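Household Storage and Materials, session 4: bins, boxes and what they're made of
Handout to go with the talk, 27 Feb 2020

Right, carrying on from last time. We'd got through cardboard and wicker and I promised you plastic, so plastic it is. Bring your notes on Zixuan Tang's chapter if you've still got them, as I'll be leaning on it for the bit about handles.

Most people pick a bin by size and price and then live with it for years. I've done it myself (there's a huge opaque tub in my loft and I couldn't tell you what's at the bottom of it). So the first thing I want you to think about is how much you need to see. Clear plastic is lovely for craft bits and spare leads, but it shows every bit of muddle. Opaque hides the muddle and everything else with it. Tinted plastic sits in between, and I've grown very fond of it – you get a hint of what's in there and the shelf still looks calm.

The tint also changes a lot with the light. Stand a grey bin near a window and one side can look pale blue while the bottom goes nearly brown. Do look at a bin in the room where it's going to live before you buy six of them!

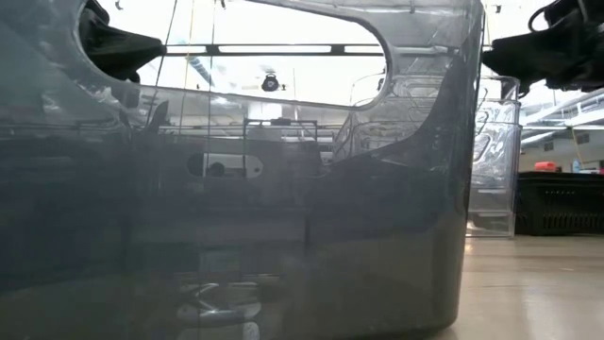 Fig. 1. Smoky-grey translucent bin with a rounded corner and a long handle opening near the top.

Now, handles. There are three sorts we'll bother with: the lip you hook your fingers under, the separate clip-on handle, and the cut-out. I like a cut-out best. Look for a thick rim round the hole, as a thin edge digs into your fingers once the bin is full of books. Rounded ends are kinder too. The drawback is that a hole is a hole, so dust gets in, and if you pile things above it they'll poke out.

Scuffs next. Glossy plastic marks easily and the marks show up most where the light catches, along the corners especially. Wash with warm soapy water and a soft cloth. Please don't go at it with a scourer, you'll only swap a few scratches for a great many. Anil Subramaniam asked last week about polish, and my answer is still that I wouldn't bother on something you're going to drag in and out of a cupboard.

For next time:
Pick one bin or box at home and empty it completely.
Write down the material, the type of handle and where it's scuffed.
Have a go at lifting it full and then half full, and note where your hands end up.
Read pages 143 to 152 in the Zesivthorpe reader.

We'll do lids and stacking after that, and labels if there's time.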